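Troltance Bakery
About Us

Search this site
Enter keyword
Go

Troltance is a bakery and lunch counter on the corner across from the old Hollton feed store. We bake bread, rolls, pies and coffee cake every morning we are open, and we sell sandwiches and soup until the bread runs out. Most of our customers live or work within a few blocks. The rest come in from the county road on their way to the lake.

The shop opened with one deck oven and 15 items on the board. The oven is still in use. It was built for a pizza place in Sukero and runs hot on the left side, so the rye goes on the left and the white pans go on the right. A second oven was added when the school district began ordering dinner rolls.
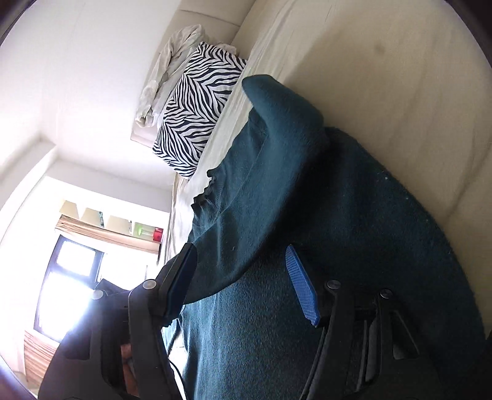

Page 2

What we make

The white pan loaf is the one we sell most of. It is made with flour, water, milk, butter, salt, sugar and yeast. The rye has caraway unless you ask for it without, and plain rye has to be ordered a day ahead. We make a long-rise sourdough that takes 28 hours from mixing to oven. It comes out at ten, later than everything else, and it is not held without a phone call.

Pies are apple, cherry and buttermilk all year. Peach and rhubarb come and go with the fruit. In December we add a walnut roll and a spiced pear pie, and for those two weeks before the holiday we stop making sandwiches so the front table can be used for boxing. Last December we boxed 371 pies, and the walnut roll sold out on the first morning it was offered.

Soup changes daily and is written on the board by the register. Chicken and rice is the one people ask about. Bowls come with a heel of whatever bread was cut that morning.

Where it comes from

Flour is delivered from Sun, a mill two counties north that grinds hard red wheat. We have bought from them from the start. Butter and milk come from the dairy in Sukero. Eggs are from several small farms near Hollton, and the sizes vary, which is why our cake recipes go by weight.

We do not have a nut-free kitchen. Walnuts, pecans and almonds are used on the same tables as everything else. Please keep this in mind if you are buying for a school or an office.

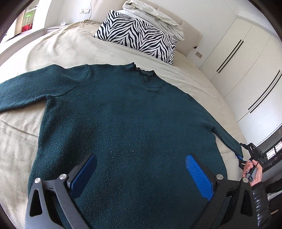 Orders and wholesale

Dinner rolls, sandwich buns and sheet cakes can be ordered at the counter or by phone. We need two days for anything over four dozen rolls and a week for a decorated cake. A deposit is taken on cakes only. We can bake 600 rolls in a morning, and large orders are filled in the order they come in.

We supply bread to the Hollton diner and to the lunch program at the grade school. New wholesale accounts are limited by oven space. If you would like to be put on the list, leave a name and number at the register.

Prices on the board were last changed on 12th April. We take cash, cards and local checks. There are four tables inside and a bench out front, and parking is free on both sides of the street. The side door is for deliveries, but it has no step and can be used by anyone who needs it. Just knock.

Related pages
Bread schedule
Pie order form
Holiday walnut roll
Wholesale list
Directions and parking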